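The woman who runs the repair desk at Stojanovska has worked in the shop for seven years. She took over the bench when the previous mender retired, and she still uses his glue pots.

"People think I do antiques," she says. "Mostly I do breakfast things. Somebody drops a bowl on a Sunday and it's on my counter when I open."

The oldest piece she has handled was a dish dated 1707 on the underside. It took her most of a winter. She didn't enjoy it much. "I was frightened of it. I'd much sooner have a milk jug."

She learned the work at Telar, a small pottery that made plain tableware and closed its kilns before she had finished her second year. She swept floors at first, then packed, then was allowed to fill chips. The pay was poor and the room was cold - she wore two jumpers until April.

Her prices start at 2 pounds for a small chip, which she admits is too low. A clean break costs more, and anything with a piece missing is quoted after she has seen it. She keeps a ledger, and last year it showed 112 jobs, most of them bowls and cups.

## On bad glue

Most of her time goes on undoing other repairs. She soaks the piece overnight and picks out the old glue with a needle.

"Please don't try it yourself first," she says. "Put the bits in a bag, small ones too, and bring me the bag."

She won't promise that a mended bowl is safe for hot food. Customers argue with her about this - one wrote to Plistavton, the local paper, to complain. She has kept the cutting.

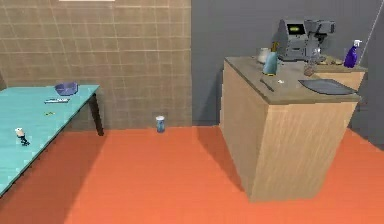 ## On what comes next

The lease is up in January, and she would like a room with a north window. She has looked at one above the old Stalteck works.

"The stairs are steep," she says. "But there's a sink."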